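Relleck Boards > Secondhand & Fix-It > Selling a scratched laptop, be honest or be rich

brarkton_bob
Started in November, 31 replies, showing the last page

mugwump78 wrote:
I still say sand it. Fine paper, light hand, ten minutes.

tinlid wrote:
Please don't sand it. I sanded mine and now it looks like a laptop that somebody sanded. Cost me 35 bucks off the asking price, going by the lectures I got from buyers.

mugwump78 wrote:
You used the wrong grit. We've been over this.

tinlid wrote:
We have been over this for two pages, yes.

Sumeya Demissie wrote:
I buy these for the repair table at Amach and I couldn't care less about scratches. I care about the hinge, the battery and whether the seller has removed their account. Scratches on a lid tell me it went in a bag with keys. So did mine.

brarkton_bob wrote:
Account's off, hinge is fine, battery is middle-aged like the rest of us. I was going to put a sticker over the bad part. My nephew has a large one of a trout.

Sumeya Demissie wrote:
A sticker makes me assume there's a dent under it. Leave the trout out of this.

oldport wrote:
Disagree with Sumeya a little. Regular people shop with their eyes. The shop on Alemayehu wipes them down, shoots them from the flattering side and asks 542 for the same thing you're agonizing over. They sell, too.

Sumeya Demissie wrote:
And then they come back, and the shop gets to have a conversation. Show the worst part up close in the listing -- no haggling at the door.

brarkton_bob wrote:
Fine. Lid shut, worst part showing.
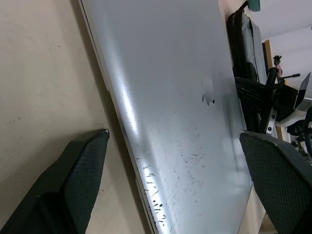
Closed lid, with the nicks along the edge and the fine scratches next to them

tinlid wrote:
Oh, that's nothing. I was picturing a cheese grater. The little dark chips by the edge are the only part I'd mention in words.

mugwump78 wrote:
That would sand right out.

oldport wrote:
Bob, do not let him near it. I'd call it "good, with wear on lid" and see who bites.

Sumeya Demissie wrote:
"Fair." Let them be pleasantly surprised. Is the charger included?

brarkton_bob wrote:
There is a charger. Whether it's this laptop's charger is a question I'll look into after supper.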